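Para project: second progress report
Plambridge Robotics Club
Covering the fall term through December

Hello again, and thank you for the second half of the grant! It landed just as our old desktop gave up, so you can imagine the cheering. I promised you a proper update before the winter break and I'm going to try to keep it readable, though fair warning, I do get carried away with this one.

You'll remember that Para is our chess project. The students want a robot arm that can play a whole game against a person, picking up and setting down real pieces, and they voted to get everything working in simulation first before we let the arm anywhere near a real board. I was a little worried they'd be bored by that. They weren't! We've had 28 students sign up this term, and the chess table has turned into the busiest corner of the club.

The way it works now, a student writes a move, the software turns it into a reach, a grasp, a lift and a place, and then we watch it from the wrist view. That last part has been a huge help. From the side, everything looks fine until it isn't. From the wrist you can see right down between the fingertips, and the kids have gotten very good at spotting a bad approach early.

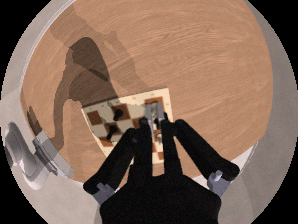
Wrist view in the simulator, with a piece between the fingertip pads.

Grasping was our big goal for this half of the year, so let me tell you where it stands. In the proposal we said we'd run 200 trial grasps by winter break, and we've done them all. The students logged every single one in a shared spreadsheet (color-coded, with a key, and then a second key explaining the first key). Pieces standing on their own are in good shape. The arm comes down, the fingers close, and up it goes. I'd call that part of the milestone done.

Crowded pieces are another story. When two of them stand close together, the fingers need room that the board doesn't give them, and an approach that's fine for one piece bumps its neighbor. We tried opening the gripper less on the way down, which helped some. We tried turning the wrist to come in along the diagonal, which helped more, but then the arm sometimes ends up in an awkward pose for the next move. The Trnka team — that's our older group, they named themselves — is working on a planner that picks the wrist angle by looking at the neighbors first. It's slow and it has bugs and they're very proud of it.

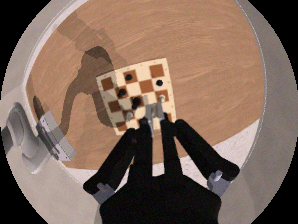

Anneliese Corbray

The other thing eating our time is shadows. The arm throws a big one over the table, and where it lands on the board the dark squares and the black pieces start to blend together for our piece finder. The Collell team has that job. Their first idea was to brighten everything, which washed out the light squares and made the white pieces harder to find, so they went back and started training on views with the shadow in all sorts of places. I like this approach a lot better, and it'll serve us well when we get to a real room with real lamps.

On the money side, we're in good shape. The replacement desktop came in under what we'd set aside, and I'd like to put the difference toward a second monitor so both teams can watch runs at the same time. If that needs a form, please send it over and I'll fill it out right away. Nothing has been spent yet from the hardware line. We're holding that for the physical gripper in the spring, just as we planned.

We are behind on one item. The proposal had us playing a full simulated game by now, start to finish, and we haven't gotten there. Our longest run so far is 6 moves before a knocked piece stopped us. I'd rather give the students the time to fix the crowding problem than push for a full game with somebody resetting pieces by hand, so I'm asking to move that milestone to the end of February. The spring demo date wouldn't change.

What's next, then: the wrist angle planner gets merged after break, the piece finder gets its new training set, and we start on captures, where the arm has to clear a piece off the board before it can move another one in. The kids are already arguing over where the captured pieces should go (one camp wants neat rows, the other wants a bowl).

You're welcome to come by and see a run any time we're open. We start at 4 p.m. and somebody usually has snacks. I'll send the grasp spreadsheet separately, both keys included.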